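Two Fingers or Three: Choosing a Gripper Before Buying One

The job at Curnen sounded small. The company assembles sensor housings at its plant in Samthorpe, and one station still relies on an operator to move turned brass inserts from a tray to a fixture. The inserts are narrow, top-heavy and packed close together. A hand manages them easily. A gripper has to get its fingers down between the neighbors, close, and come back up without tipping anything.

Abdelkrim Bensaid, who runs the automation group there, had two candidates on his list by May. One was the Munshi parallel gripper, a plain two-finger unit with long, thin fingertips. The other was the Flandholm, a three-finger centering design that pulls a round part onto its own axis as it closes. Both fit the same wrist flange. The Flandholm cost more and weighed more, and the sales literature for each claimed it was suited to small cylindrical parts.

"They can both hold the part," Bensaid says. "I wanted to know what they did to the part next to it."

He decided to settle the question in simulation and spend money only on the winner. Chess was his choice of test. A chess piece has a wide base, a narrower body and a head that varies in shape, and the squares put a fixed pitch between one piece and the next. A position can be written down in one line and set up again exactly. The group already had a model of a six-axis arm, so the work came down to modeling the grippers, the board and the contact between them.

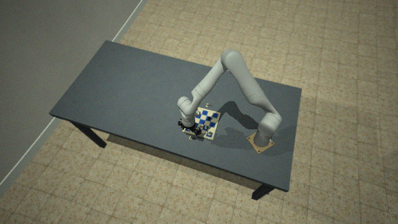

Contact took most of the first month. Rigid-body simulators handle a piece standing on a flat surface without trouble, but a piece pinched between two thin pads is harder. With the friction set too low, every grasp slid. With it set too high, pieces stuck to one finger after release and were carried off the board. Bensaid's group ended up measuring the pad material on an inclined plate and entering the result directly, then cutting the physics time step until the answers stopped changing. The final setting ran slower than real time, and the full test was left to run from Sunday evening.

The test itself was 778 pick-and-place moves per gripper, drawn from a fixed list of positions. Some were open boards with a few pieces. Others put several pieces on adjacent squares. Each move was scored three ways: whether the piece arrived, how far its center landed from the center of the target square, and whether any other piece had shifted. Of the 778 moves, 443 involved at least one occupied neighboring square, and those were the ones Bensaid cared about.

On open boards the Flandholm did better. Its three fingers correct a position error in every direction at once, while a parallel gripper corrects only along the closing axis and leaves the other direction as it found it. Placement scatter was visibly tighter in the plots.

The crowded moves went the other way. Three fingers need three clear gaps, and a piece with neighbors on several sides rarely offers them. The Flandholm disturbed another piece in 31 of the 443 crowded moves. The Munshi did so in 8. Two fingers need one clear line through the piece, and the planner could usually rotate the wrist to find it. In most of the eight failures the approach was sound, and the trouble came on release, when the opening fingers swept into a piece behind them.

That last detail led to the most useful change of the project. Both grippers had been opening to full stroke after every placement, because that was the default in the controller. Limiting the opening to slightly more than the width of the part cost nothing and removed most of the release contacts when the group reran the failed moves. It helped the three-finger unit less, as much of its trouble was on the way down.

Wrist rotation had a price. Turning the gripper to find a clear line sometimes pushed the last joint close to its limit, and the arm then had to unwind before the next pick. Cycle time suffered on those moves. Bensaid's fix was to let the planner treat a two-finger grasp as identical after a half turn, which it is, and pick whichever orientation was nearer.

There are limits to what this proves. The simulated camera reported piece positions with a simple noise model, and real lighting on polished brass will be less kind. Finger flex was left out entirely. The long Munshi tips bend under side load, and a bent tip reaches its target late and slightly off line. Bensaid plans to measure that on the bench before trusting any placement figure below the millimeter.

The order went in for one Munshi unit with the standard pads. The inserts will stay in their present tray for the first trials. If the spacing proves too tight, a new tray with a wider pitch has already been drawn — it holds fewer parts, and the line supervisor has asked to see the bench results first.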